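在Mondville守了六个赛季的本垒，他还想再蹲一年
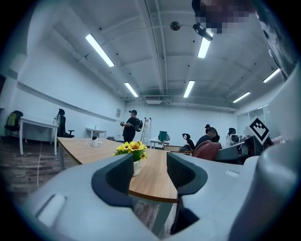
长木桌上的一瓶向日葵。

约好上午十点见面，他九点半就到了，说捕手当久了，什么事都习惯提前准备，坐下来又先问我吃过早饭没有。聊棒球之前我们倒先聊了好一会儿豆浆该不该放糖，他是坚决不放的那一派。

这是他在Mondville队的第6个赛季。季前赛时他的右膝又开始不舒服，队医建议休息，教练组也替他想好了去处，让他改打一垒，偶尔当当指定打击。他去一垒站了两个星期。“站着看球，视野是不错，”他说，“可是我老觉得背后空空的，少了个裁判在那儿喘气。”

后来他跟教练商量，每三场蹲一场，其余时间带年轻捕手看录像。到八月为止，他出赛68场，安打不算多，阻杀倒比去年还好一些。我问他是不是手臂变强了，他笑得很大声：“手臂怎么可能变强，我都这个年纪了！是脚步。以前接到球就想传，现在先把右脚放好，慢那么一点点，球反而到得早。”

说到年轻投手，他的话就收不住了。队里那位刚从Laxdal队转来的左投，第一次先发就连续保送三个人，他上投手丘去，手套捂着嘴，跟人家讲的是赛后哪家面馆还开着。“他以为我要讲配球，愣在那里。我说牛肉面，加一份小菜，你请。他下一球就进好球带了。”至于那碗面最后谁付的钱，他想了想，说应该是自己。

当然也有讲不通的时候。六月对Jovano队那一场，九局下两出局，他坚持要外角滑球，投手摇了两次头，最后还是照他的意思投了，结果被打成再见安打。回程的大巴开了三个多小时，他一路没睡，把那个打席从头到尾想了好多遍。“现在再给我一次机会，我还是配那颗球，不过会再低一点。”第二天一早他就去找投手道歉，投手反过来安慰他，两个人在牛棚边上推来推去，弄得旁边的教练很不耐烦。

他记得许多旁人不太会记的数字。生涯第一支本垒打是在Nelleo球场打的，那天下小雨，看台上1,384个人，他母亲是其中之一，撑着伞没看清楚，还以为是界外球。那一年全季他总共吃了98次三振，这个数字他也记得，而且讲得很坦然。“三振是要记的，记住了才知道自己追过什么球。”

问到明年的打算，他没有马上回答，低头揉了揉膝盖。合约到季后结束，球队还没有正式谈，家里人希望他早点退下来，去教小朋友也好，做点小生意也好。他都听进去了，只是每天早上醒来，第一件想到的事还是今天谁先发，对方一二棒跑得快不快。

“我想再蹲一年，”他说，“哪怕只蹲三十场。”

临走时他又折回来，特地叮嘱我，面馆那一段写进去没关系，店名千万别写，现在排队已经够长的了。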